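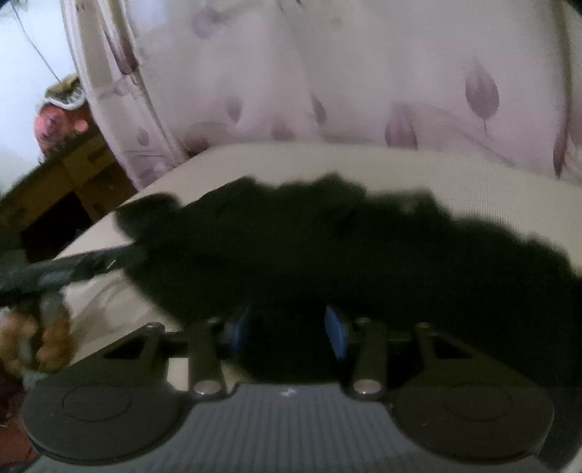 I got to Jernton hungry, with one bar on my phone and no booking, and the first person I met was Stelios Petridis, who was hosing down a grape press in rubber boots. Was the tasting room open? He looked at his watch. "It is now," he said, and off we went!

Jernton started out as a sheep property. Stelios and his partner, Leonora Sison, bought it with 3000 vines already in the ground, most of them neglected, and spent their first winter pruning in the rain. (Leonora still talks about her knees.) They make 600 cases in a good year, mainly grenache, plus a dry rosé called Figueroa that I'd happily drink at breakfast.

The old shearing shed is now the cellar. You can still find tally marks penciled on the posts, and on a warm afternoon there's a whiff of lanolin under all that oak. Leonora poured me the young grenache first, then the same wine with four years on it, and I liked the young one better. She said her mother does too.
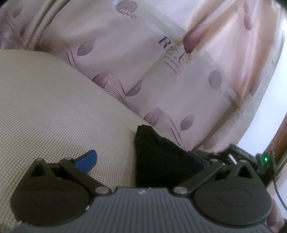
Black fabric on a beige surface, with a leaf-and-lettering print behind.

Lunch is whatever Wagner Bastos feels like cooking. I had lamb shoulder with pickled plums, then seconds, then a nap in the car. He came over from Larnetti, the bigger winery across the creek, where he was feeding 250 people at weddings all summer long. Jernton seats 22 and he seems a lot happier.

If you're going, go in March, when they're picking and the whole yard smells like jam. The last two miles are gravel, so take it slow, and call ahead if you want the lamb. I came home with six bottles of the Figueroa and there's one left.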